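Getting a glossy red picture frame clean without wrecking the mat?

Asked in Home & Tidying, 5 followers

I have a portrait-size frame with a fat, shiny red border and a print of a tabby kitten sitting on some books. I did not pick it. It came with the apartment, along with a drawer of takeout menus, and I've grown attached to the kitten and even, slowly, to the red. It hung near the stove for most of the winter and the border has gone tacky. The mat is white and I would like it to stay that way.

I've put it flat on the marble table, which is dark brown with white veins and hides every crumb I've ever dropped.
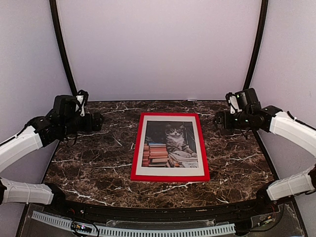 Kitten, books, red border.

What do I wipe it with? The label on my kitchen spray, Flesten, has 140 words of warnings and I got bored before the part about frames. Also, is it OK to work on the marble, or should I put something down first?
– Tullio Zuccaro

Answer 1 (accepted)

Dish soap. One drop in a bowl of warm water, dip a soft cloth, wring it until your hands complain, then wipe the border only. Do the inside edge last, with the cloth over a fingertip. Never spray the frame itself. Liquid runs under the edge and goes straight for the mat, and a mat drinks like my uncle.

Dry it right away with a second cloth. If it's still tacky, do it again – twice is normal after a winter by a stove. Leave it flat for roughly 2 hours before you hang it, somewhere else this time.

And yes, put a folded towel down. Grit under a frame scratches marble and gloss paint equally well. Keep vinegar away from that table too.
– Amedeo Bianchini

Answer 2

we had a red one like that and painted it black. looked worse

Answer 3

Second the soap. I used Bovum polish on mine and it came up beautifully for 3 days, then collected every hair in the house. I have a real cat so maybe that's on me.

Related questions
Is Gentile glass cleaner OK on acrylic?
Removing a water ring from brown marble
How high to hang one picture over a bookcase
Mat has gone yellow, replace or live with it?

Contact | © Tundano Home Help | Back to top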